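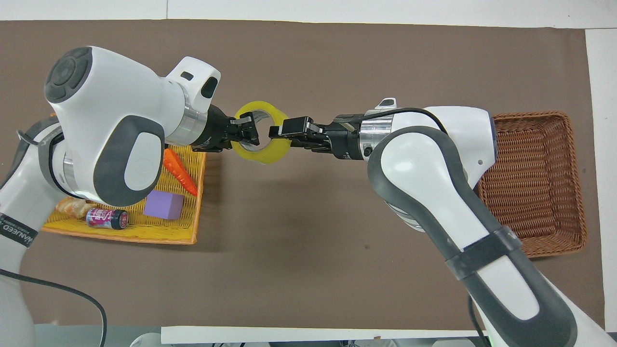
Can the success labels in this release be trusted for handover episodes?

Only after filtering. A fault in the release check marked dropped and half-released objects as successful transfers, and the label was written before anyone looked at the video. Use `outcome_reviewed` and ignore `outcome_auto`.

## Jilon handover set, fault notes

Maintained by Dale Gill. Log review by Mélanie Bélanger. Complaints about the wording go to Dale.

The set contains 2,000 episodes of two-arm handovers over a tabletop, with household objects and toy food moved between baskets. The packing tape episodes are the ones everyone asks about, so most of this file is about them. If you only want the clean subset, skip to "Loading".

### What went wrong

In the original controller the giving gripper opened when the receiving gripper reported contact. Contact was inferred from motor current. On a foam block that works tolerably. On a roll of tape, the current climbs as soon as one finger pushes on the rim, whether or not the second finger has closed on anything.

So the giver let go early. Sometimes the roll stayed put anyway. Sometimes it swung down and hung from one edge, and sometimes it fell on the mat. All three outcomes were logged as `success`, with the same confidence value, 1.0. I would have expected that column to make somebody suspicious a lot sooner than it did.

The opposite fault is in there too. With the threshold raised, both grippers held on and the receiving arm started its retreat while the giver was still closed. The arms pulled against each other until the torque limit tripped. Those episodes end in a protective stop and are tagged `pull_fault`. There are 24 of them. Please don't train on them as demonstrations of anything.

### What we were told

The integrator, Gauthier, put it down to calibration drift. Trevor Leclerc recalibrated both wrists on a Wednesday and had the same early release before lunch. Drift may be real, but I have seen no log that shows it causing this.

The second explanation was glossy objects confusing the depth estimate. That one is harder to dismiss, and Nathalie McIntyre found 2 episodes where the grasp point really was off. It still doesn't explain why the label says success when the object is on the mat.

### Current state

- Release now requires contact current **and** finger gap within the range expected for the object.
- The receiving arm may not retreat until the giver reports open.
- `outcome_auto` is kept for comparison only.
- Episodes recorded before the change carry `ctrl: uren-old`, later ones `ctrl: uren-gap`.

The gap check has its own weak spot. It needs a known width, and a tape roll has at least two useful ones: the full width, and the wall between the rim and the hollow center. A roll pinched through the wall can fail the check while being held perfectly well. Expect false failures in `uren-gap`. I don't have a rate I would defend, so none is given.

### Safety

Keep hands out of the shared space while both grippers are on an object, including when the arms look idle. A stop under load leaves tension in the joints, and clearing it can make one arm jump. After a `pull_fault`, open the giver from the console first. Mélanie Lavoie wrote the recovery steps in `docs/recovery.md`; step 6 was missing from the printed copies, so throw those out.

### Loading

```
pistovero load jilon-handover \
 --label outcome_reviewed \
 --exclude pull_fault
```

Leaving off `--label` falls back to `outcome_auto`. I asked for that default to be changed. It is still open.

### Known gaps

Review was done from the head camera only, and an arm often blocks the view of a basket. Where the reviewer couldn't tell, the value is `unclear`. Some users have been mapping `unclear` to success, and I'd like to see their reasons.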